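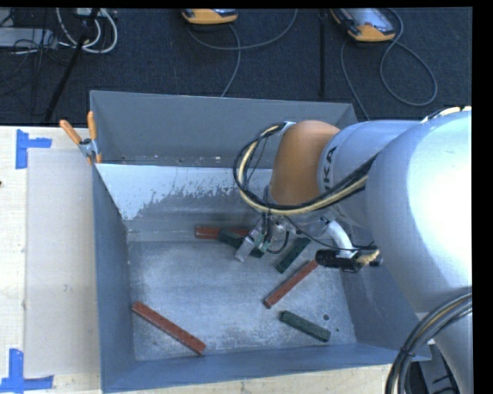
The week I took over the cell from Witold Pawłowska I was given a key, a torch and a biscuit tin. The key was for the cupboard. The torch was flat. The tin had his notes in it, and I'd like to say I read them straight away, but I put it on the shelf behind me and got on with breaking things in my own fashion.

I'd come over from Manthorpe, where I'd looked after conveyors for years, and a conveyor is a friendly sort of animal. It goes or it doesn't. The arm at Skomura went nearly all the time, and nearly is a terrible word when you're the one with your name on the rota. It picked blocks out of a bin, red ones and green ones, and it was meant to do that all night with the lights off so that the people upstairs could come in to a nice tidy graph. What they came in to was me, on my knees on the carpet tiles, with my cheek against the table leg.

"Is it the arm?" Skemero would ask from the door. (Skemero was the project. It was also what we called whoever happened to be running the project that month, because they changed so often it saved learning names.)

"It's not the arm," I'd say, with no idea at all.

The fault went like this. It would pick beautifully for hours, then go down for a block and close its fingers on nothing, a whisker to one side. Then it would do it again. Then it would decide the bin was empty, with blocks lying all over the bottom of it, and park itself like a cat that's been told off. I'd restart it in the morning and it would be good as gold until I went home.

So I did all the things you do. I checked the gripper fingers for play. I went over every connector on the wrist and found one that wasn't quite home, which made me very happy for an evening. I took the cable bundle off its bracket and put it back on with a bit more slack in the loop, because I'd convinced myself it was pulling when the wrist turned right over, and perhaps it was. I swapped the tie on the thick bundle by the corner. I ran the calibration so many times I started hearing the little beep in the shower.

In November I rang Coste, who had sold us the gripper, and a very patient woman had me read out error codes while she typed. There was 4, and then 13, and then another 13, and she said, "Oh, two thirteens," in such a warm voice that I thought we were saved. It only meant the fingers had closed further than they should have. I said I knew that, I'd watched them do it. She said had I tried recalibrating.

That was the night I stayed. I had a flask and a folding chair and my big coat on, because the heating goes off at seven, and I told Skemero I wasn't going home until I'd seen it miss with my own eyes. I switched off the overheads, too, in case it was the light. It's odd sitting in the dark with an arm that size. You hear it before you see it, a sort of breath and then the knock of the block going down, and after a while you breathe along with it whether you want to or not.

I must have dozed. When I woke, the knocks sounded different. They were coming with a little scrape after them, metal on wood, hardly there. Knock, scrape. Knock, scrape. I got down on the floor with my ear against the table (I do my best thinking down there) and then I put my hand flat on the top, right up against the side of the bin, well clear of the arm, and felt it come and nudge my fingertip.

The bin was walking.

Every time a finger brushed the wall on the way in it gave the whole thing a shove so small you'd never see it, and all night long it shuffled across the table, a hair at a time. Then in the morning I'd come in and lean on it to fish the blocks out, and I'd push it back where it looked right, and run my calibration, and put the kettle on. I'd been mending it daily and undoing the evidence as I went. I could have cried. I think I did laugh, rather loudly, and it went on picking.

I stopped the arm, put the lights on and got the tin down off the shelf. There was a good deal about lubrication in there and a recipe for beetroot soup, and underneath, on the back of a delivery note, in capitals:

BIN WALKS. CLAMP IT. TAPE THE TABLE SO YOU KNOW. I HAVE TOLD THEM.

Well, he hadn't told me. Or he had, and it had been in a tin for the best part of a season.

I found a spring clamp with orange handles in the cupboard, and put it on the corner farthest from where the arm comes in. I laid blue tape on the table for marks, a long piece and a short piece running off it, then did another set lower down. My lines weren't as straight as they might have been, it being gone three. After that I squared the bin up, ran the calibration, beep, and sat back down in my coat.

It did 3000 picks before it so much as hiccuped, and that was a block wedged under another one, which I'd have made a mess of myself. Skemero came down with the graph printed out. It was a very dull graph. I've still got it.

I rang Witold at the weekend. I'd had his number all along, it was inside the lid. He lives up the coast now and there's always wind on the line.

"Has it walked?" he said, before I'd even got my name out.

I said it had.

"Which way?"

"Towards the window."

"Ah," he said, pleased. "Same for me." And then he asked whether I'd made the soup, and I had to say not yet, and he told me the trick with it was vinegar, right at the end, and not to be shy. I wrote that on the delivery note under the bit about the clamp and put it back in the tin.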